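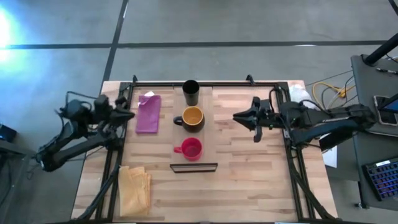
Puesto bimanual, vista de la cámara fija. Tazas al centro, paños a la izquierda.

Tema: Imitación bimanual: ¿trozos de acción largos o replanificar más a menudo?

edach
Abro hilo con lo que tenemos hasta octubre. Comparamos dos variantes de la misma política: una predice trozos de 90 pasos y los ejecuta enteros, la otra predice los mismos 90 pero replanifica cada 5. Mismos datos, misma red, mismas cámaras. Tareas: mover tazas por el asa y recolocar paños doblados. Con las tazas gana la replanificación. Con los paños gana el trozo largo, y no me lo esperaba.

ruppert_
¿Cuántas semillas? Si es una sola, no hay nada que discutir todavía.

edach
2 por variante. Ya sé que son pocas.

Steltance
Con el paño tiene sentido. Las demostraciones son multimodales: un operador agarra por la esquina y otro por el pliegue. Si replanificas cada 5 pasos, la política salta de un modo a otro y la pinza se queda dudando encima de la tela. El trozo largo la compromete con una opción.

ruppert_
Eso se arregla promediando las predicciones solapadas, no alargando el trozo. Es la explicación de siempre y casi nunca se mide.

Steltance
Promediar dos modos da un punto intermedio que no es válido para ninguno. En tela es justo lo que no quieres. Otra cosa es con las asas – ahí el modo es prácticamente único.

staririx
Pregunta para edach: ¿el asa siempre mira al mismo lado? En la foto la negra y la roja la tienen hacia la izquierda. Si en todo el conjunto es así, el resultado de las tazas dice poco sobre generalización.

edach
En entrenamiento giramos las asas entre 4 orientaciones. En evaluación también, con posiciones fijadas de antemano. Los paños se colocan a mano y ahí sí hay más variación de la que me gustaría.

Sieglinde Diekmann
Antes de hablar de modos revisaría la latencia. Si la inferencia tarda más que el tramo que se ejecuta, la variante que replanifica trabaja con observaciones viejas. En tazas puede no notarse y en tela sí. ¿Inferencia síncrona o asíncrona?

edach
Asíncrona. No registramos el desfase por paso, solo la media.

Sieglinde Diekmann
La media no sirve para esto. Hacen falta las colas de la distribución.

ruppert_
De acuerdo con Sieglinde. Y añadiría una variante intermedia: con los dos extremos no se ve si la curva es monótona.

Steltance
Sigo pensando que son los modos, pero la prueba es barata: entrenar solo con las demostraciones de un operador. Si la diferencia en los paños desaparece, la latencia no era.

edach
Puedo hacer las dos cosas. El miércoles relanzo con registro de desfase por paso y separo los datos por operador. La variante intermedia tendrá que esperar, el puesto está ocupado.

staririx
Sube también los fallos por categoría, si puedes. Un agarre fallido y un paño soltado a medio camino no deberían contar igual.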